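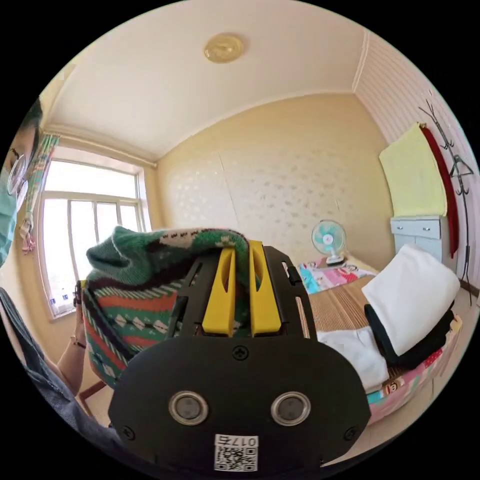
Holtstead Knitwear Repairs - Frequently Asked Questions

What do you mend?
Jumpers, cardigans, scarves, hats and blankets, whether hand-knitted or made by machine. We don't take woven coats, leather or anything with a zip that needs replacing.

How much does it cost?
A single small hole is £9. Worn elbows and cuffs start at £35 a pair. Patterned knits take longer because each colour has to be matched, so we quote for those once we have seen the garment.

Do I need to wash it first?
Yes, please. Wash it the way you normally would and let it dry fully. Unwashed items are sent back and you pay the return postage.

Will the repair show?
On plain knits, usually very little. Older wool fades, and new yarn may look brighter next to it for a while. If you would like a visible darn instead, tell us on the form and pick a colour.

Where does your yarn come from?
Mostly from Postma, with some odd shades from the Prarnden mill shop. We keep more than 500 shades on the shelf. You can also send leftover yarn with the garment.

I think I have moths. Can I still send it?
Seal it in a plastic bag and freeze it for two weeks first. Write "frozen" on the form.

How do I send it?
Fill in the form, print it and put it in the parcel. Use a tracked service and keep your receipt. You can also drop items at the Wutia counter before 4pm.

How long will it take?
Four weeks for most repairs. October to January is our busy time - allow six.

What if I'm not happy with it?
Let us know within a month and we will redo the work once, free of charge.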